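Desk telephones to stay at Joltham office after refurbishment

22/10/2024

Clandwood Housing Association has confirmed that corded desk telephones will be kept at its Joltham office when the refurbished first floor opens to staff and tenants next month.

The decision follows a review of how tenants contact the association. Of the 581 people who returned the survey sent out in May, 202 said that they preferred to ring a fixed office number and speak to a member of staff directly. The association had earlier proposed moving all calls to laptops and mobile phones.

Each telephone will be a plain black model with a separate handset on a coiled cord, placed in the middle of the desk so that it can be reached from either side.
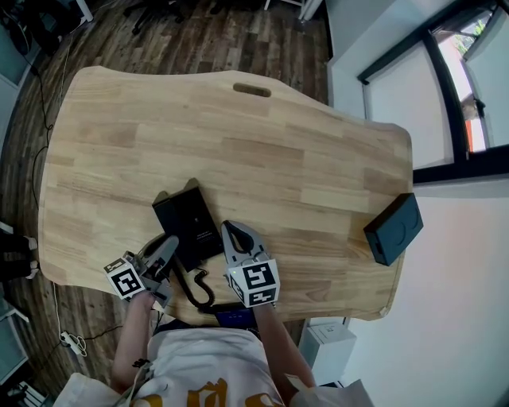
The desks have light wooden tops made of joined strips and a curved outline, with an oval slot cut near the far edge. They stand on the dark plank floor, which has been kept throughout the first floor.

Ileana Bucur, Head of Tenant Services, said: "Many of our tenants have used the same number for years and know that it will be answered. We are pleased that this will continue in the new rooms."

Existing numbers will not change. Calls to Joltham will be diverted to the Flalside office for 6 working days while the lines are transferred, and tenants may wait a little longer than usual during that time. The out-of-hours repairs line is not affected.

Tenants who wish to visit in person should continue to use the ground floor entrance on Solberg Road. Appointments already booked will go ahead as arranged.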